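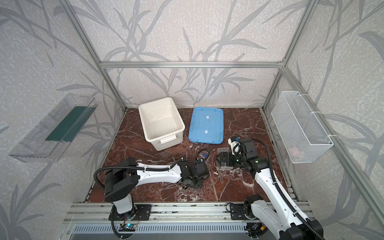

Newsroom > Product News > Software

Irnska Releases Iltix 5, a Motion Planner for Two-Arm Workcells

HANHOLM - Irnska today released Iltix 5, a new version of its planning software for cells in which two robot arms share one work surface. The update is available now to all license holders.

Earlier versions planned each arm separately and then checked the two paths for collisions. Iltix 5 plans both arms together, including the cable conduits that loop over them. Users enter the slack in each conduit once, during setup, and the planner keeps that space clear.

The release also changes how the software handles clear plastic. Trays, rods and thin strips often leave holes in depth data, and the old planner treated those holes as free space. Iltix 5 marks them as unknown and slows the gripper before it enters.

"A bin and its lid side by side is easy. A clear part between two grippers is where we were losing time," said Estrella Chávez, who leads the planning team. "We ran 3,548 two-arm plans in testing, and 331 of them needed a second try. We have published the logs for those."

Wall-mounted trays and baskets can now be added to the cell model as fixed containers, with their own approach directions. Existing cell files open without changes - custom gripper models need to be exported again.

Jakubowski, a contract assembly firm, has used the beta since November. "Our operators stopped adding waypoints by hand for most jobs," said Shalini Tyagi, automation manager at Jakubowski.

Recent releases
Iltix 4 support period extended
Irnska opens Hanholm test lab
Cell file format: notes for integrators

Comments (3)

mk_cells: Does the conduit model work if both arms are on the same rail?

Irnska Support: Yes. Set the rail as the shared base in the cell file.

dorrit: Re-exporting grippers took me most of a morning. Planning is faster though.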